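Quiénes somos

Hutex nació en un local prestado, con una mesa de perfiles de aluminio y muchas ganas de saber si una pinza barata podía hacer el trabajo de una cara. La respuesta fue que a veces sí y a veces ni de lejos, y en ese «a veces» llevamos metidos desde entonces. Somos un equipo pequeño que prueba y compara pinzas, brazos, cámaras y controladores para empresas que tienen que elegir uno y prefieren equivocarse en nuestro taller antes que en su línea.

Hasta este otoño hemos pasado por el banco 74 pinzas distintas, algunas de fabricantes conocidos y otras hechas en casa por clientes con mucha paciencia y una impresora 3D. A todas las tratamos igual: las mismas piezas, el mismo recorrido y los mismos cables molestando donde suelen molestar (quien haya montado una célula sabe bien de lo que hablamos).

Una parte grande de nuestro trabajo viene de los centros de datos. El proyecto Skadimex, que arrancó en junio, consiste en comparar dedos y almohadillas para sacar y meter bandejas de disco sin forzar el pestillo ni tocar la electrónica. Parece poca cosa, pero una bandeja es estrecha, se agarra por donde se puede y no perdona un par de grados de inclinación.

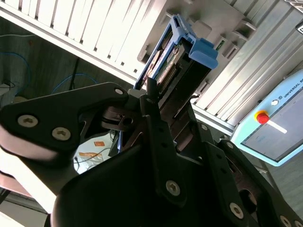 De esa campaña llevamos 2.862 ciclos registrados, de los cuales 2.310 salieron bien a la primera. Los demás nos han enseñado casi todo lo que sabemos sobre el tema, y por eso guardamos cada fallo con su vídeo, su fuerza de agarre y una nota escrita a mano por quien estuviera delante - las notas, la verdad, son lo que más releemos.

También damos formación. El curso Marchand dura tres días y está pensado para gente de mantenimiento que nunca ha tocado una consola de programación y que el último día se lleva a casa su propio programa de agarre. Han pasado por él 182 personas, y nos encanta que muchas sigan escribiéndonos con dudas, fotos y alguna que otra pinza rota.

Con el taller Asham compartimos nave, café y un torno viejo que nos saca de apuros cuando hay que fabricar un adaptador para esa misma tarde.

No vendemos robots ni cobramos comisión de quien los vende. Entregamos un informe con los datos en bruto y, si hace falta, nos sentamos con usted a leerlo las veces que sea necesario. Si tiene una pieza difícil, mándenosla o venga a vernos con ella debajo del brazo - le haremos sitio en la mesa.

Página actualizada el 10 de octubre de 2023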